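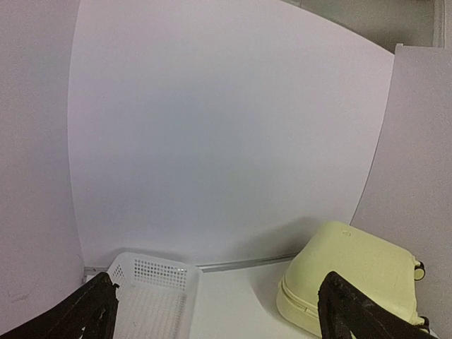
A plain white panel and the side wall it adjoins.

The Inside Measurement

Agathe Lemaire
9 September 2026

A person who buys a container buys the space inside it. The label describes something else. On a storage box it gives the length, width and height of the outside, measured at the widest point of the rim. On a suitcase it gives the same three numbers, sometimes with the wheels and sometimes without. Next to these is usually a volume in liters, and the method used to get that volume is almost never stated. My argument is that the inside measurement should be printed on every container sold for household use, in one fixed form, and that the volume figure should be dropped wherever the seller can't say how it was obtained.

I spent six years writing product specifications for Wancombe, a distributor of shelving and storage goods. Much of the work was copying dimensions from supplier sheets into a database with one field for each axis. There was no field for the inside. When a customer wrote to ask whether hanging files would fit a certain drawer, someone walked to the warehouse with a tape. The answer went back to the customer by email and was not recorded anywhere. The next customer asked the same question and someone walked to the warehouse again.

The outside dimensions are there for good reasons. Freight is billed on them. Shelves are planned around them, and a carrier that limits cabin luggage limits the outside of it. I don't propose removing them. They answer the question of where the container will go. They do not answer the question of what will go in the container, and for many products the difference between the two is large enough to make the first set of numbers useless as a guide to the second.

Consider an ordinary molded box. The walls taper so that empty boxes nest and so that the part releases from the mold. The floor is therefore smaller than the opening in both directions. The rim is rolled or flanged for stiffness, and the flange counts toward the outside measurement while holding nothing. The corners are rounded in plan and rounded again where the wall meets the floor. If there are ribs in the floor, the contents sit on top of them. The lid may drop below the rim before it latches. Each of these is a sound design choice. Together they mean that a flat, rigid object with square corners, such as a binder or a framed print, may be well short of the stated size and still fail to lie flat.

Perforated baskets add a problem of their own. A basket has a capacity in liters on paper, but it will never hold a liter of anything that pours, and cloth is piled above the rim in normal use. The liter is a poor unit for it. A floor size and a usable height would tell the buyer everything.
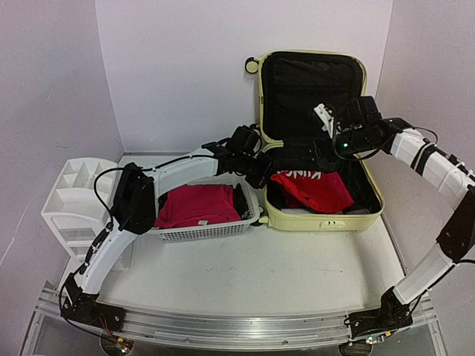
Hard-shell case, open, next to a perforated basket.

Luggage is the worst category. A hard-shell case that opens down the middle is two shallow trays with a hinge. One tray usually loses depth to the channels for the pull handle, which run under the lining as two ridges. The wheel housings take the corners. The lining itself is loose and hides all of this, so that a buyer who looks into the case in a store sees a clean rectangle of fabric and assumes a clean rectangle of space. The published figure is one number for both trays. Whether it includes the volume lost to the ridges depends on who did the measuring, and with what.

There are at least three methods in common use. The first multiplies the outside dimensions. It produces the largest number and is the easiest to check, because anyone can repeat the multiplication. The second takes the volume from the design file. This is accurate for the shell but ignores the lining, the straps, the zippered divider and any hardware specified after the shell was drawn. The third fills the case with small balls or beads and then measures the fill. It is the only one that measures the finished article, and its result depends on the size of the beads, since large ones will not enter the corners and small ones will push the lining out of the way. All three results are printed as liters with no further note.

I once had two cases on the bench, one from Brikora and one from Atel, both listed at 43 liters. I packed the same load into each. The load was clothing in rectangular packing cubes, with one pair of shoes. It closed easily in the Atel case. In the Brikora case the cubes rode up on the handle ridges and the zipper would not meet at the corners. Neither figure was false, as far as I could establish. They had been produced by different methods, and the sheet for each gave the number alone.

The usual objection is that contents vary. Clothing compresses, people fold differently, and no measurement can predict how a given person will pack. This is true and has no bearing on the matter. A shoe does not compress. Neither does a laptop, a bottle or a hardback book. The buyer of a case normally has one or two rigid objects in mind that decide the question, and will work the soft goods in around them. For that buyer the largest rectangular block that fits in each tray is worth more than any volume. It can be found with cardboard and a ruler.

A second objection is cost. Manufacturers say that a further measurement means a further test, with its own procedure, tolerance and liability. The cost is real for a test done with beads in a controlled room. It is very small for a block measurement taken once from a production sample. Wancombe carried 500 storage lines when I left. One person with a set of stepped gauge blocks could have measured all of them between other duties and finished in November, ahead of the printing of the spring catalog. I proposed it. The proposal was declined on the grounds that competitors did not publish the figure, and that ours would look smaller next to theirs.

That reason deserves to be taken seriously, because it explains why the market has not corrected this. An honest inside figure is always smaller than an outside one. The first seller to print it loses in any comparison table that lists sizes side by side, and most comparison tables do not carry a note on method. Each seller may prefer that all of them print the inside figure and still be right not to go first. This is the standard case for a common rule, and it is the reason net weight appears on a jar of jam as a separate line from the weight of the jar.

Mösli came closest to going first. Its catalog for drawer inserts gave a floor length and a floor width for each tray, both taken between the points where the corner radius begins, and a clear height to the underside of the lid. The drawings were small and the type was smaller, but a reader could place a row of jars on paper and know that it would fit. The following edition returned to outside dimensions and a volume. I have not found an explanation in print. My guess is that the drawings took up space that could hold photographs. 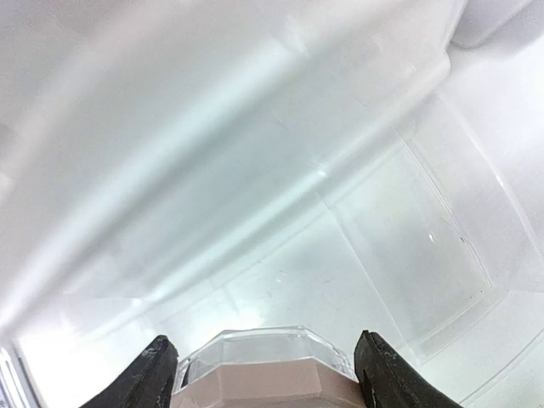
A small octagonal piece, clear above and pinkish beige below, in a translucent container.

Small containers are often left out of this discussion on the view that the amounts are trivial. The reverse is the case. A wall of given thickness takes a larger share of a small vessel than of a large one, and faceted or decorative shapes take more again. A thick-walled jar for cream can look generous and hold very little. The contents of such a jar are sold by volume or weight and labeled accordingly. The same jar sold empty is labeled by its outside diameter. The law looks at what is in the container and loses interest when there is nothing in it.

What I would ask for is limited. For a rigid container with a flat floor, print the length, width and height of the largest rectangular block that can be placed inside with the lid closed, and round each figure down. For a case with two compartments, print one such block for each. For a round vessel, print a diameter at the floor, a diameter at the narrowest part of the opening, and a clear height. If a volume is also given, name the method in one word beside it: outside, design or fill. A case that expands should be listed closed, with the expanded figure second.

A tolerance will be needed. I would set it at 6 millimeters on any axis for molded goods, which is loose enough to cover variation between tools and between production runs. Fabric goods would need more, and I would leave soft bags out of the first version entirely. They can be added when someone has worked out what the height of a duffel bag means.

The figures should go on the label attached to the product. A web page can be changed after the purchase, and the person deciding whether one more box is needed is usually standing in front of the boxes already owned, with the page long gone.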